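Flash Fiction
September
by Lesia Zhuravel

My uncle Radymyr left me his pinball repair shop in Cundton, which sounds a lot grander than it was. It was one room behind a bakery, with a bench and 2 machines that didn't work and a radio that only got the station with the farm prices. I kept my real job and went over on Wednesday nights, mostly to eat the leftover rolls (the bakery people still put them out for him, I never had the heart to say anything).

The machine he'd been fixing was called Cludar. It had a wizard on the glass and a ball that wouldn't launch. I'd played it when I was 8, standing on a milk crate, and Uncle Radymyr let me think I was winning!

So I figured, fine, I'll fix Cludar. I pulled out drawers all evening looking for the coils. Screws, fuses, a birthday card I'd drawn him, more fuses. Then at the back, under a towel, I found the yellow bin, and inside it a scrap of cardboard in his terrible handwriting: "Lesia, the big one goes on the left. Don't rush."

I sat on the floor with that for a good long while. He'd never once said he expected me to do it. He used to tell me I held a screwdriver like a soup spoon.

I read the note again, put it in my coat, and went to see if the bakery had any rolls left. Then I came back and turned on the farm prices. Corn was up. I moved the lamp closer and reached for the big one.

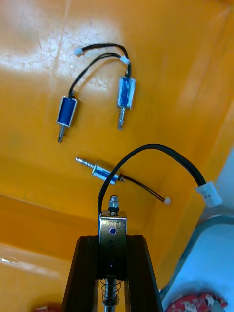
Solenoids in the yellow bin, blue coils and all.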